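Ranix Extends Its Arm Service to Smaller Workshops

Since 1997, Ranix has supplied automation equipment to manufacturers with long production runs and the engineering staff to support them. Its newest offering, Pillska, is intended for a different customer. Introduced in July, the service leases a single robotic arm, a gripper and the software to run them to laboratories and workshops that have never owned a robot.

The contract runs for 232 days, and setup takes seven. During that week a Ranix technician fits the arm to the customer's own bench, teaches the first task and trains two members of staff. Further tasks are added through Trunar, a program in which the operator guides the arm by hand and saves each position.

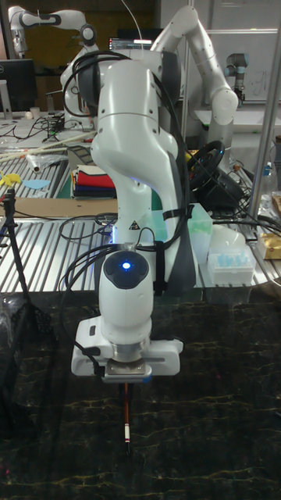
A pen held point down in the gripper, just above a dark marble countertop.

Handling a pen is among the tasks offered in the starter library, which holds 200 routines in all. Most concern sorting, placing and light assembly. Marking work asks more of the arm than its modest appearance suggests – a small error in height will lift the tip from the surface or press it too hard.

Customers who need a softer grip may order the Mösli finger set at additional cost. The standard fingers are adequate for rigid items, but the company advises against using them on thin glass. Cable routing remains the customer's responsibility after setup, a point that prospective lessees should weigh where bench space is limited.

Orders for the first leasing period close on Friday, October 31, 2025.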